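Torque Wrench Care and Use in the Home Shop

A click-type torque wrench goes out of calibration mostly through storage. Wind the handle back to the lowest mark on the scale after each session, but do not go below it. Leaving the spring compressed at 80 lb-ft over the winter will shift the reading. Backing it off past the bottom mark can unseat the internal parts.

Pull at the center of the grip with one hand. Stop at the first click. A second click adds torque to the fastener, and on aluminum threads the margin is small. 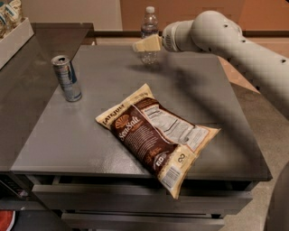
Published values assume clean, dry threads unless the manual says otherwise. Oil or anti-seize lowers friction, so the same setting stretches the bolt further. Wire-brush the studs, wipe them down and leave them bare for wheel work.

Tighten in two passes at minimum, the first at half the final value. Use a star pattern on wheels. On cylinder heads and intake manifolds follow the sequence in the service manual. Suspension bushings are tightened with the vehicle's weight on the wheels.

A crowfoot adapter set at 90 degrees to the wrench leaves the setting unchanged. In line with the handle it lengthens the lever, and the setting has to be reduced. Multiply the target by the wrench length, then divide by the wrench length plus the adapter offset. With a 10 inch wrench and a 2 inch offset, a target of 60 lb-ft is set at 50.

Do not use the wrench to break bolts loose. Keep a breaker bar for that.

Corrections to the adapter formula: Kibet Rweyemamu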